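279 shares 8 comments

Omance metal tray review – the toy tidy I didn't know I was shopping for

18 September 2024

I've been through a fair few toy baskets. Fabric ones that go all saggy, a cane one that got chewed down one side, and a plastic tub so deep that whatever you wanted was always at the bottom under everything else. So back in August I gave up on baskets altogether and bought a tray. A proper rectangular metal one with a shiny rim, from Omance, $78 at the Plultunwood homewares place near the station.

Yes, it's meant for serving. I reckon you could carry a barbecue's worth of snags on it, but mine has never seen a sausage and probably never will.

What I like most is that it's shallow. Everything sits more or less in one layer, so you can see the lot and grab what you're after without tipping the whole thing onto the floor (the old tub got tipped out every single morning, it was like living in a hailstorm). The rim is just high enough to stop tennis balls rolling off when you pick it up, provided you keep it level. Try carrying it one-handed while you open the back door and you'll be chasing things under the fridge.

Cleaning is dead easy too – hot soapy water, a wipe and it's done. It does show fingerprints on the rim, and water spots if you leave it to dry by itself. I've stopped caring.

Now the grumbles. It's noisy! Drop a hard toy in there and the whole house hears about it. I tried a tea towel as a liner for a week and that helped, but it bunched up and looked daggy. The other thing is soft toys and ropes, because anything long just flops over the side. If most of your stash is ropes and plushies I'd look at the Hailu bin instead, which my sister has and swears by. It's deeper and cheaper, though the lid is a pain.

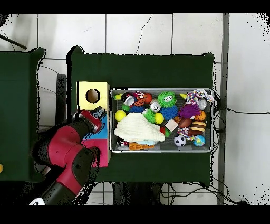

Full house on the green table: spiky balls, tennis balls, the tiger, and the rope hanging over the end as usual.

Size-wise I wouldn't go any smaller. Spiky balls don't nest together at all, they sort of perch on each other, and a few of the bigger ones eat up your space quick smart. Skostivton do a similar tray with handles that I nearly bought, and if you're lugging yours up and down stairs the handles might be worth the extra.

Would I buy it again? Yep, though I'd wait for a sale. Four stars from me, and I'll update this if the rim starts to go.

1,224 people found this review helpful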